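## 4. Handtücher und Decken auf dem Polsterhocker falten

Jetzt wird's gemütlich, denn ab hier brauchst du weder Bügelbrett noch großen Tisch. Ich falte seit Jahren fast alles auf einem gepolsterten Hocker, und wenn du Kapitel 3 (Aufbau der Indholm-Ablage) hinter dir hast, steht deiner ja schon an der richtigen Stelle.

**Du brauchst:**

- den Hocker, Bezug abgesaugt
- einen Korb oder Karton für die fertigen Stapel
- die Handtücher, komplett durchgetrocknet

> **Achtung:** Hocker mit Rollen laufen gern weg, sobald man sich abstützt. Schieb ihn mit einer Seite an die Wand oder leg eine Filzmatte unter. Bitte nicht draufstellen, auch nicht »nur ganz kurz« an das obere Regalfach!

### 4.1 Sortieren

1. Leg alle Handtücher auf einen Haufen neben den Hocker.
2. Zieh die kräftigen Farben heraus. Rot, Dunkelblau und Schwarz kommen auf einen eigenen Stapel.
3. Schau nach den Etiketten. Steht dort eine Waschtemperatur, an die du dich beim letzten Mal nicht gehalten hast (passiert mir ständig), leg das Stück nach oben – dann denkst du beim nächsten Waschgang dran.

**Hinweis:** Neue rote Handtücher färben bei mir die ersten paar Wäschen ab. Auf einem hellen Bezug lege ich deshalb ein altes Laken unter, solange sie neu sind. Bei älteren spare ich mir das.

### 4.2 Glattziehen

1. Nimm ein Handtuch aus dem Haufen und such zwei Ecken derselben kurzen Seite. Bei einem zerknüllten Tuch hilft es, erst eine Ecke zu greifen und dann mit der anderen Hand an der Kante entlangzufahren.
2. Einmal kräftig ausschütteln.
3. Leg das Tuch quer über den Hocker, sodass auf beiden Seiten gleich viel herunterhängt.
4. Streich von der Mitte nach außen. Auf rauem Bezugsstoff rutscht das Tuch kaum, das ist der große Vorteil gegenüber der Tischplatte.
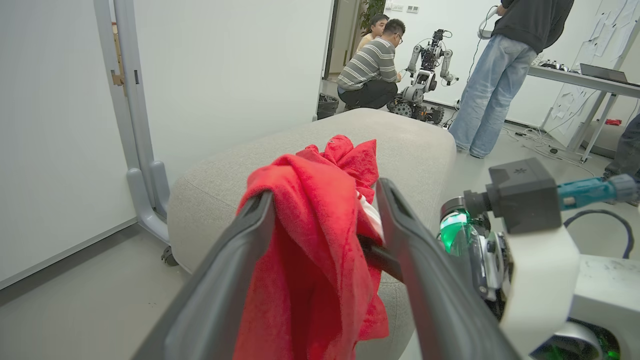
Hängt eine Seite länger, heb das ganze Tuch noch mal an und leg es neu auf. Ziehen bringt wenig, weil sich der Stoff dabei nur wieder wellt. Iason Raptis, mit dem ich die erste Fassung dieser Anleitung geschrieben habe, schwört darauf, das Etikett immer nach unten links zu legen. Ich mache das inzwischen auch so, weil dann alle Tücher im Stapel gleich herum liegen.

### 4.3 Falten

1. Klapp die linke Längsseite bis zur Mitte, dann die rechte darüber.
2. Falte den Streifen einmal auf die Hälfte und streich die Luft heraus.
3. Noch einmal zur Hälfte, Bruchkante nach vorn.
4. Ab in den Korb, höchstens 5 Stück übereinander, sonst kippt der Stapel beim Tragen.

**Hinweis für dicke Frotteetücher:** Ab 400 g/m² lasse ich den letzten Knick weg und rolle das Tuch auf. Die Rolle passt ins schmale Fach und springt nicht wieder auf.

Große Decken gehen genauso, nur brauchst du dafür rundherum etwas mehr Platz auf dem Boden. Weiter mit Kapitel 5, Regalfächer beschriften.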